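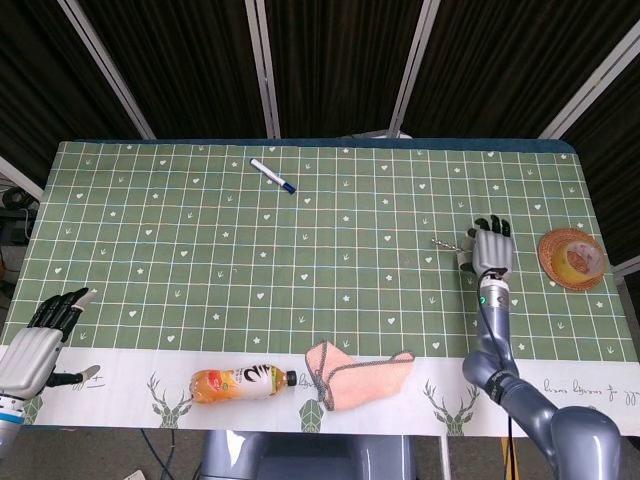 The tablecloth is one of the oldest pieces of household cloth still doing its first job, and I've been keeping this entry on the Surholm household wiki long enough to have grown fond of it. A tablecloth is a sheet of fabric, or something that behaves like fabric, laid over a table to protect it, to dress it up, or both. Most everyday ones follow a pattern you'll know right away: a repeating print across the middle and a border that does something different. A green grid with little hearts and stars and sprigs all over, then a wide white strip along the edge with deer heads on it, is about as good a case of that as I could ask for. The middle is called the field, the strip is called the border, and the part that hangs over the side is called the drop. Those three words will get you through nearly any conversation in a linen shop.

History

People in Europe were covering tables with white cloth well back in the Middle Ages, and in richer houses the cloth mattered more than the table, which was often just boards on trestles that got taken down after the meal. Guests wiped their hands on the cloth (napkins caught on slowly) and a clean one was a way of showing off. Linen damask, with its pattern woven in so it only shows when the light catches it, became the thing to own. Here in Surholm the oldest written mention is in a household list from 1610, which puts two cloths "for the long board" ahead of the pewter. I love that list. It also mentions a third cloth as "much mended," and I'd give a lot to see it.

Color and print came into ordinary kitchens much later, once cotton was cheap and printing was done by machine. Checks were popular early on, being easy to weave and kind to stains. Oilcloth, which is cotton or linen coated with boiled linseed oil, gave people a cover they could wipe down, and vinyl took over that job in the twentieth century. My grandmother had both at once, vinyl on top for weekdays and the cotton one hiding underneath like a good coat.

Materials

Linen is strong, soaks up spills and gets softer with every wash, but it creases if you so much as look at it. Cotton is cheaper and easier. Polyester hardly needs ironing and holds its color, though it lets a spill roll straight into somebody's lap! Coated cloths wipe clean and can crack along the folds if they're stored flat for years, so roll them if you have the room.

Size and drop

Measure the table, decide on the drop, double it, and add that to both the length and the width. A drop of 15 centimeters is fine for breakfast, and formal tables go longer, sometimes nearly to the seat of the chair. A cloth 222 centimeters long gives you that breakfast drop at each end of a 192 centimeter table. I have bought the wrong size more than once by forgetting to double. On a round table you add twice the drop to the width across, and that's all there is to it.

Borders

A woven border has to be planned before the cloth goes on the loom. A printed one is freer, and that's where you get the animals, the fruit, the bits of lettering and so on. If the border figures have a right way up, check which way they face before you lay the cloth. Old printed cloths were often made so the figures stood upright for the person sitting down, but plenty go the other way, and I've seen both on the same stall at the Monday market in Calado.

Local making

The Fustwood mill, just outside Surholm, wove plain cotton cloths until it closed, and at its busiest it turned out 800 a week. You can tell a Fustwood cloth by the single blue thread inside the hem. The Omov pattern, a small leaf in rows, was the best seller, and it still turns up in attics in pretty good shape. The red version fades to a dusty pink, which I like better than the original.

Care

Cold water first for wine, fruit and blood. Candle wax should be left to harden, scraped off, and then ironed between sheets of plain paper. Dry cotton and linen cloths out of strong sun if they're colored, and iron them while they're a bit damp, starting on the back.

See also: Napkin; Table runner; Oilcloth; Damask; Fustwood mill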